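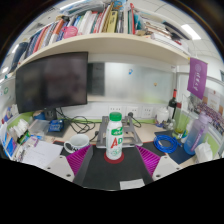 Ballholm compara tres pinzas de mano y gana la más fea

06/06/2025 · Redacción

El laboratorio de manipulación de Ballholm publicó ayer los resultados de una comparativa que llevaba prometiendo desde mayo. Se enfrentaban tres pinzas de mano con cámara incorporada, de esas que una persona empuña para enseñar a un brazo robótico a coger cosas, y el campo de batalla era una mesa de oficina. El premio consistía en dejar de discutir sobre el asunto en las reuniones, objetivo que a estas horas sigue pendiente.

Las candidatas eran la Zarnside, la Matar y un modelo de dedos cortos que el propio equipo montó en sus ratos libres y que no ha merecido nombre. Cada una tuvo que agarrar, levantar y cambiar de sitio botellas, tazas y paquetes pequeños hasta completar 400 intentos, repartidos entre seis operadores. A dos de ellos se les eligió expresamente por no haber tocado una pinza en su vida, condición que según el informe fue más difícil de encontrar en el edificio de lo previsto.

La mayoría de las comparativas del sector se hacen sobre un tablero despejado, con buena luz y un cubo de color que parece nacido para ser agarrado. En Ballholm prefirieron mesas de trabajo con sus papeles, sus cables y sus monitores. «Si una pinza solo funciona en una mesa ordenada, en este departamento no va a funcionar nunca», resume Natalina D'Amico, responsable de las pruebas, que pidió además que no se recogiera nada antes de empezar. Es la única instrucción del protocolo que todo el mundo cumplió a la primera. 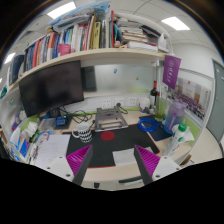 En agarre puro, las diferencias fueron pequeñas. La Zarnside, la más cara, se mostró impecable con las botellas y bastante altiva con todo lo que midiera menos que un tapón. La Matar resultó la más rápida, a costa de empujar el objeto un poco antes de cerrarse, una costumbre que los operadores acabaron corrigiendo con la muñeca sin darse cuenta. El informe dedica dos páginas a este vicio y recomienda no aprenderlo. La pinza casera, que en las votaciones internas de estética quedó última con holgura, fue la que menos objetos dejó caer.

Donde sí hubo distancia fue en la imagen. Las tres llevan lente de gran angular, que permite ver al mismo tiempo los dedos y el entorno, pero no todas la aprovechan igual. En la Zarnside, el propio cuerpo de la pinza tapaba la zona de contacto en los agarres bajos, y hubo que descartar una parte de las grabaciones. El equipo ensayó también dos alturas de montaje para la cámara y se quedó con la más alta, después de una semana de debate que D'Amico califica de «intensa para tratarse de un soporte».

Las grabaciones se pasaron después a Vutwood, el controlador que mueve el brazo del laboratorio, para comprobar si aprendía algo de ellas. Aprendió, con matices. Entrenado con los datos de la pinza casera, el brazo cogió las tazas por el asa con una soltura que sorprendió a los presentes. Con los de la Matar, heredó el empujoncito. Los paquetes blandos siguen siendo asunto de humanos con cualquiera de las tres.

El informe reconoce sus límites: un solo edificio, pocos operadores y una jueza que había diseñado los dedos de una de las participantes. D'Amico admite el conflicto de intereses y alega que votó en contra de su criatura en el apartado de aspecto. La empresa que fabrica la Zarnside ha pedido las grabaciones para revisarlas por su cuenta, y la de la Matar ha preguntado si el empujón podría llamarse de otra manera en la versión definitiva.

La segunda ronda está prevista para después del verano, con almohadillas nuevas y hasta 3 cámaras por pinza. Antes habrá que ponerle nombre a la ganadora, para lo que se ha abierto un buzón de sugerencias en la cocina del laboratorio.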